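Call for participants: evaluation of the Ullum teleoperation kit
Posted 14 June 2023

Garrido is looking for 36 remote operators to evaluate Ullum, a desktop control kit for two-armed robots, before the release build is frozen. All work takes place in simulation. Participants drive the arms from their own desk and report on how the kit behaves.

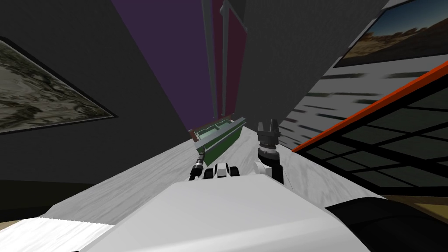
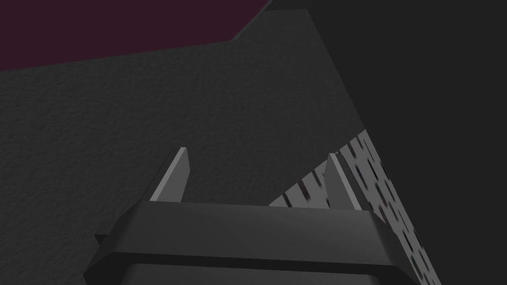
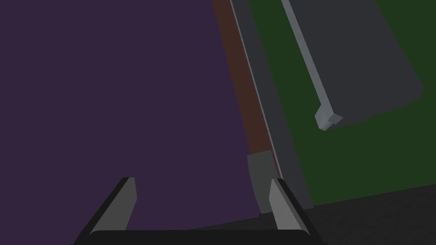 Simulator views: robot's head (first), gripper close-ups (second and third).

What is being evaluated

The Ullum kit consists of two hand controllers, a foot pedal, a USB hub and the desktop client. The client shows the head view and the gripper views and lets the operator switch between them or tile them. We want to know which layout people settle on, how long they take to recover from a bad approach angle, and where the pedal mapping gets in the way.

Previous evaluations were run with our own staff at the Holtley office. Their results are of limited use for the manual, as most of them wrote part of the software.

What participants do

Each participant completes 4 sessions of 90 minutes. A session has a short warm-up, a block of set tasks (reach, grasp, carry, place) and a written report. Tasks are set in furnished interiors with varying colors and floor plans. Controller input and client logs are recorded throughout. Voice and webcam are not.

A failed attempt is to be logged as failed and left in the record. Do not restart the client to clear it.

Requirements

Age 18 or over
A desktop or laptop with a discrete graphics card and two free USB ports
Wired internet connection
Full use of both hands and one foot for the standard mapping — a hand-only mapping is available on request
Written English good enough for a one-page report

Experience with robots is not required. Half of the places are reserved for people who have none. Experience with CAD viewers, flight simulators or similar software should be stated in the application but does not affect selection.

Payment

Participants receive $300 on completion of all sessions, or a proportional amount if they withdraw earlier. The kit is shipped from Grovham with a prepaid return label and remains the property of Garrido. Kits must be returned within two weeks of the last session.

Data

The study is expected to produce almost 3000 task attempts. Logs are stored under a participant number. Names and addresses are held separately by Ebony Brunton and deleted once the kit is back and payment has cleared. Aggregate results will be sent to all participants in February.

How to apply

Send a short message with your graphics card model, operating system and time zone to Amancay Villalba, study coordinator, using the contact form on this site. Select "Ullum evaluation" as the subject. Technical questions about the client go to Dardo Cisternas through the same form.

Applicants will hear from us either way.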